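Comparing gripper fingers on crumpled snack packaging
Posted Monday, November 15, 2021 by Gelthorpe Lab

Our group is evaluating two sets of fingers for picking groceries from a mesh basket. Thin, glossy bags remain the difficulty.
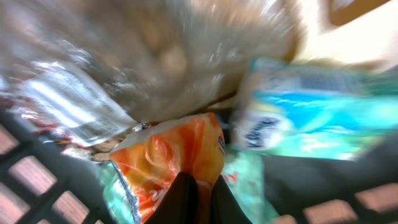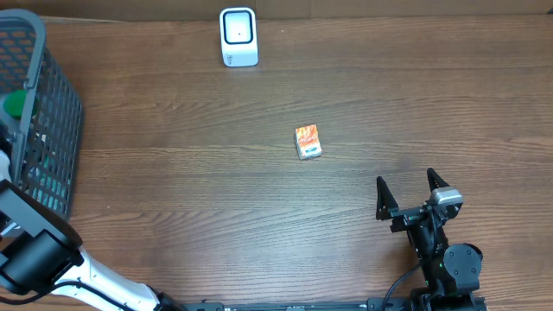 The Trokport fingers failed 13 bag picks in September. Would a softer pad be advisable, or should the wrist camera be changed first?

Iltell_Support
Please begin with the pads. Silicone sheet is sufficient for a trial - retain the present closing force.

Huamán
Check exposure. Ours was wrong for weeks.

bench588
We use suction. It does not hold well on wrinkled film.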